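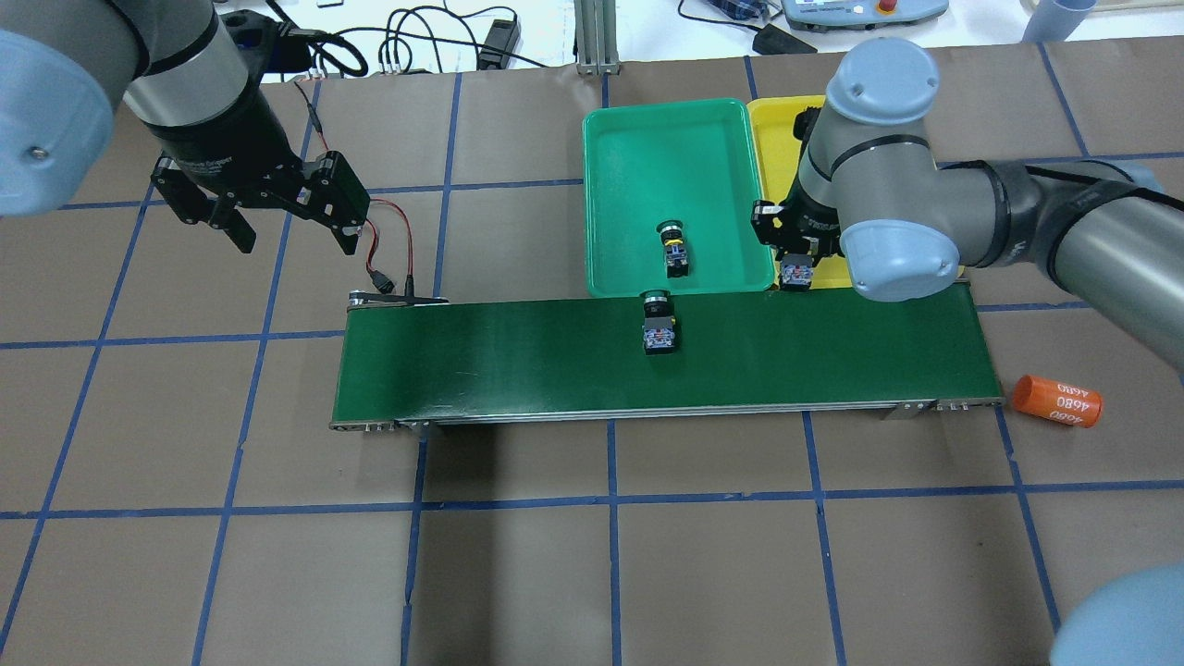
10月　文/Toshiko Ebihara

这个月轮到我写控制组的近况,先说大家最关心的:调度程序终于拆开了!以前抓取、放置、避让全塞在一个大状态机里,改一行要跑半天回归,Marlene Rangel每次看到我提交代码都要叹气。现在我们换成了行为树,每条手臂一棵,中间隔着一层很薄的资源锁,谁要进传送带上方的空域,先去申请,拿到了再动。

听着简单,我可在这上面栽了两回。第一回是锁的粒度太粗,整条传送带算一个区,一条手臂干活,另一条就傻等。后来Hauwa Okeke建议按蓝胶带的格子来划(胶带本来是标定时用的,坐标现成的,不用白不用),等待时间一下就短了很多。第二回更丢人,超时之后忘了释放锁,两条手臂互相谦让,我端着咖啡看了好一会儿才反应过来……

感知这边,按钮开关的位姿估计换了新模型,训练用了大约3,000张标注图,Etornam Ansah带着两个实习生标的,辛苦辛苦!带黄圈的那种最省心,颜色一分割就出来了;麻烦的是侧躺的零件,金属触点反光,深度图上经常破个洞。我现在的办法很土:连拍几帧取中值,再拿点云去配CAD模型,残差太大就放弃这一次,换个角度重新看。Mansa Owusu嫌慢,我承认,下个版本再说。
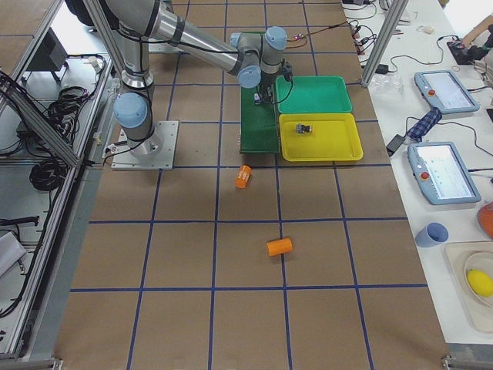
夹爪停在绿色长垫上方,旁边是绿、黄两个料盘。

说到料盘,规划器里有个小改动要提醒一下:料盘位置不再写死在配置文件里,改成开工前由固定相机识别一次,写进场景树。所以谁挪了盘子,记得重新跑一遍scan_trays,别像我一样对着旧坐标调了一下午。橙色圆柱也已经登记成碰撞体了,躺着、歪着都能认,规划轨迹时会绕开。

日志工具也更新了,名字叫Trideo,可以把关节角、夹爪力和相机画面放在同一条时间轴上拖着看。目前还有21个没关的问题,大半是界面上的小毛病,最烦人的是缩放之后时间轴会跳回开头,Marlene已经在改了。想试的直接拉主分支,编译不过就来找我,我一般下午三点以后都在。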